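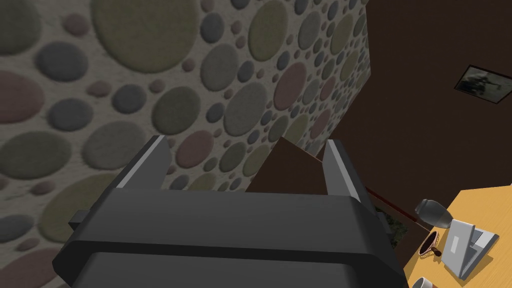

Ponwood Creek bank work starts this month

Well, the orange fencing finally went up behind the boat ramp on Sunday, so I guess we can all stop asking when the bank repairs are going to happen. I walked down with the dog to have a look, and the path is closed from the footbridge to the second bench. You can still get to the ramp from the Sheehan Street side, but leave the trailer at home until the crew has finished moving stone.

If you missed the spring meeting, the trouble is the outside bend, where the creek has been eating into the grass every time we get a big rain. The fence post that used to be well back from the water is now hanging over it (I have a soft spot for that post, I've tied my kayak to it for years). The plan covers 306 feet of bank. Large rock goes in at the bottom, then soil and matting above it, then 2096 native plants, mostly willow stakes and sedges.
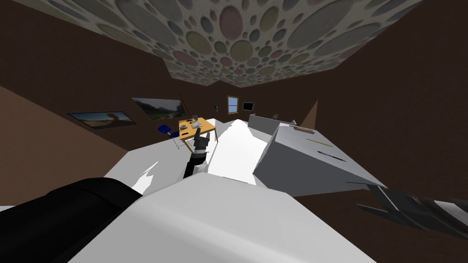 I called Philomena Brennan at the town works office to ask about the noise, and she was very patient with me. Trucks will come in from 7:30 in the morning and the loud part should be over by 4. There's no weekend work unless they lose days to high water. Gavico has the contract, the same outfit that did the culvert on Masano Road, and I thought they left that place tidier than they found it!

Parking is going to be a pain. The gravel lot loses its whole back row for the rock pile, and Philomena asked that people not squeeze in along the hydrant side, which I will admit I have done. Use the library lot after 5 if you can stand the walk.

The planting days come last, in October if the weather behaves. Regula Leitner is keeping the sign-up sheet and she'd love to hear from you, even if you can only do an hour. Bring gloves and boots you don't care about. Kids are welcome above the matting but not down by the rock, please. Benito Palacios is lending us his good shovels again, so write your name on the tape if you borrow one.

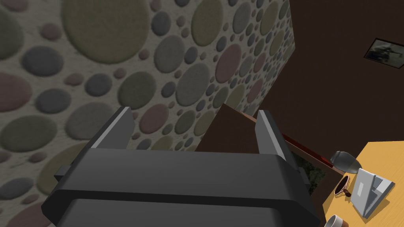
One more thing, about the big sycamore. It stays! Several of you wrote to me about the blue paint on the trunk, and I got worried myself, but blue means protect and the crew will fence off the roots before they dig. The two box elders next to it have to come out. Peter Hrnčiar has already asked for the logs, and the town said yes as long as he hauls them himself.

Questions about access can go straight to the works office. Complaints about mud on the sidewalk can go there too, and I'll print any changes to the path closure in the next issue.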